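搜索 话题 / 用户 / 长文

昨晚把 Tondden 给投资人的那份半年材料从头到尾翻了一遍，翻到快一点才睡，今天脑子还是糊的。但有几件事不说出来憋得慌，开个串慢慢讲，想到哪儿写到哪儿，大家随便看看！

先给没听过的朋友补一句，Tondden 就是那家做电动自行车包月的，早几年还是扫码按分钟骑，后来全面改成订阅，车直接放你家，坏了有人上门修或者换一辆。我自己是老用户（骑了两个冬天，后轮换过一次），所以对这家公司多少有点私心，先摆出来，省得一会儿有人说我黑。

材料第一页，大字：Skendville 已经“运营层面盈利”。然后我那个群里就炸了，一堆人转发，说共享出行终于有人跑通了，说订阅才是答案，说早就该把车从街上收回来。我当时也挺高兴的，真的，毕竟骑了这么久，谁不希望自己用的东西能活下去。

可是“运营层面盈利”这五六个字后面跟了一个小小的角标，角标指到倒数第三页，倒数第三页的字比蚂蚁还小。我把 PDF 放大到眼睛贴屏幕才看完。下面基本都是在讲这个角标。

先说收入，这块最简单。Skendville 一个用户一年交 925 欧，月付和年付折下来平均的数，材料里自己写的。押金另算，最多 300 欧，看你选哪款车，退租的时候退。押金不是收入，这个他们也老老实实写了，没毛病，表扬一下。

然后是车。一辆车 1674 欧，含锁、含定位、含运到仓库。比我想的贵！我一直以为他们量大能压到很低，结果电池那一块根本压不下来，材料里还专门抱怨了两行。

再然后是维修，包给 Fuchs 做的，每辆车一年 313 欧。注意是按车算，不管这辆车在用户手里还是在仓库里吃灰，钱照付。这个细节我第一遍看的时候直接滑过去了，第二遍才咂摸出味道来，后面会用到，先记着。

好，三个数都有了，咱们拿个餐巾纸算一下。一年收 925，付 Fuchs 313，剩 612。拿 612 去还那辆 1674 的车，不到两年九个月回本。车能骑四年（他们自己说的），那后面一年多全是赚的。听起来挺美对吧？群里那帮人就是这么算的。

问题是这么算等于默认每辆车一年到头都有人租。可包月这个东西，你想想自己就知道了，天一冷就想退。我身边有三个人都是春天订、秋天退，还有一个是下雨退、出太阳再订，客服估计都认识他了。

材料里有没有写空置率？写了，写得很含蓄，叫“车队活跃比例”，八成。也就是说五辆车里有一辆在仓库里待着。那按整个车队摊下来，每辆车一年的收入就不是 925 了，打个八折，740。

可是 Fuchs 那 313 不打折呀！刚才让大家记着的就是这个。740 减 313，剩 427。再拿 427 去还 1674，将近四年。而车的寿命，四年。四年！刚回完本，车就该进回收站了，客服、仓库、广告、支付手续费，这些一分钱都还没算进去。

我第一次算出来的时候以为自己按错了，去厨房倒了杯水，回来又按了一遍，还是这个数。

那他们凭什么说 Skendville 盈利？这就绕回那个角标了。角标的原话大意是：运营层面盈利，指订阅收入减去维修、客服和本地人工之后为正，“不含车辆相关的融资及使用成本”。

翻译成人话就是，车的钱不算。

一家租车的公司，算赚没赚钱的时候，不算车的钱……我看到这儿笑出声了，我家猫都抬头看我。
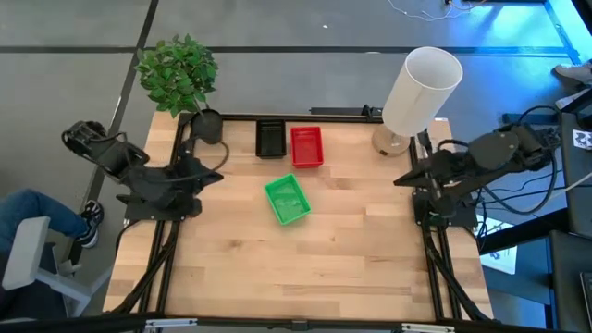 Birgit Schwerdtfeger 在评论里不同意，她觉得我把这事说得太像骗局了，早期的订阅公司都要先看单个城市剥掉资产以后能不能转正，转不了正的连谈融资的资格都没有，所以这个口径有它的用处，关键看后面有没有把车的成本单列出来给人看。

这条我认，说得有道理，我前面那句笑出声确实有点刻薄，收回一半。剥掉资产看一眼运营，我没意见，开餐馆的也会先看一天的流水够不够付菜钱和工钱，再去愁房租。

但是！（我就知道我会说但是）单列出来给人看这一步，他们做得很别扭。别扭就别扭在 Cendum 身上。

Cendum 是干嘛的呢，简单讲就是替别人持有设备的融资租赁公司。去年下半年 Tondden 把 Skendville 的车整批卖给了 Cendum，再从 Cendum 手里租回来用。车还是那些车，贴的标都没换，用户完全没感觉，我也是看材料才知道我楼下那辆已经不姓 Tondden 了。

这么一倒手，账上变了好几样。第一，现金一下子进来一大笔，看着特别宽裕。第二，车从自己的资产里没了，折旧也跟着没了。第三，每个月多出一笔给 Cendum 的租金，而这笔租金，恰好叫“车辆使用成本”，恰好就在角标里那个“不含”的范围里。

所以你看，以前还能在折旧那一行找到车，现在折旧小了，租金又放在调整项里，跟办公室搬迁费、遣散费挤在一块儿。不是查不到，是你得知道自己在找什么。我花了差不多半小时才把它从那一坨里抠出来，而且只有全公司合计，没有按城市拆，所以 Skendville 到底摊多少，我到现在也不知道。

说句公道话，售后回租这个做法本身一点都不稀奇，航空公司天天这么干，很多健身房的跑步机也是这么来的。拿钱去扩张，把残值风险丢给懂残值的人，都说得通。我在意的只是，你一边用了这个做法，一边又把由此产生的成本放到“盈利”的外头去，那这个词读起来味道就变了。

有人私信问我租金是不是一定比折旧高。我猜是，Cendum 又不是做慈善，它得把资金成本和自己那份利润加进去吧。但材料里没有利率，我不乱讲。真有人手上有合同细节的，欢迎来打我脸。

再说说我觉得他们真正做得不错的地方，免得整个串全是牢骚。

退订率在降。改订阅的头一年，冬天退得稀里哗啦，后来他们加了一个“冬眠”选项，冬天三个月你可以付很低的保管费把车留着，开春不用重新交激活费。我自己就用过，省事，而且到了二月天一转晴就忍不住提前激活了，多交了半个月的钱，被拿捏得死死的。

用“冬眠”的用户第二年留下来的比例高出一大截，材料里有张图，坡度很好看。要是这一招能把“车队活跃比例”从八成往上抬一点，刚才餐巾纸上的账就不一样了。抬到九成，每辆车一年能多收九十多欧，直接掉进那 427 里面，回本就能缩到三年多一点。所以这家公司的生死，我现在觉得有一大半压在冬天。

当然啦，冬眠用户付那么一点保管费，到底算不算“活跃”？我翻了定义，没写清楚。要是算，那八成里头就有水分；要是不算，那真实情况比我算的还好些。就这么一个定义，能差出一整年的回本时间，这帮人居然不肯多写一行字，急死我。

还有 Fuchs 那份合同，我觉得也是个大变数。按车包年付，好处是 Tondden 不用自己养一堆修车师傅，坏处就是仓库里的车也在花钱。听说合同明年要重谈（材料里只说“即将进入续约窗口”），要是能改成在租的车一个价、闲着的车另一个价，哪怕闲着的只便宜一半，账面立刻松快不少。

不过 Fuchs 也不傻呀。车放久了电池会亏电，胎会瘪，重新出库之前照样要检查一遍，他们完全可以说闲车也有闲车的活儿。我上次换轮子的时候那位师傅就跟我念叨，最怕的就是开春那一批。

Sabine Lenz 问了一句，说那你还续不续订？哈哈哈哈，续啊，为什么不续！站在用户这边，一个产品定价偏低、还有投资人帮着补，我高兴都来不及。我担心的是哪天它不补了，涨价信发过来，我这种懒人会先骂两句，然后继续交。

顺便讲讲涨价。假设别的都不动，光靠提价，要让一辆车三年回本，我算下来每个用户一年得多交一百六十多欧。我问了一圈身边在骑的人，一半说可以接受，一半说那不如自己买一辆。样本就是我的饭搭子们，别当真。

对了，还有朋友拿隔壁那些外卖平台来比，说人家当年也是先报喜某几个城市盈利，后来真的就全面转正了。这个类比我想了一下，觉得只能用一小半。外卖平台不买骑手的车，订单多了固定成本就摊薄了；包月租车是多一个用户就得多一辆车，1674 一分不少地跟着来。规模能帮你压一点采购价、让仓库满一些，帮不了更多。

所以以后再看到这类公司说某某城市“盈利”了，我自己会先去找三样：车的钱放在哪一行，闲着的车算不算进分母，角标指到第几页。第三样其实最管用，角标指得越靠后我越精神。

更新一下，刚才有人指出我把押金漏掉了，说押金虽然不是收入但能当免息的钱用。对的，能缓解一点现金压力，冬天大家集中退租的时候又会集中往外流，所以我没放进餐巾纸里。想看带押金的现金流版本的话我可以另开一串，表已经做了一半，就是格式丑得没法见人。

再更新：Skendville 之外的城市，材料里一个都没单独列。我本来想等他们的电话会上有人问，结果问答环节前两个问题都在问新款车筐……行吧，车筐我也挺想要的。

等全年数据出来我再把餐巾纸翻出来对一遍，算错了就在这串底下认。先去睡了，明天还得骑那辆 Cendum 的车上班。

转发 313　评论　收藏　分享到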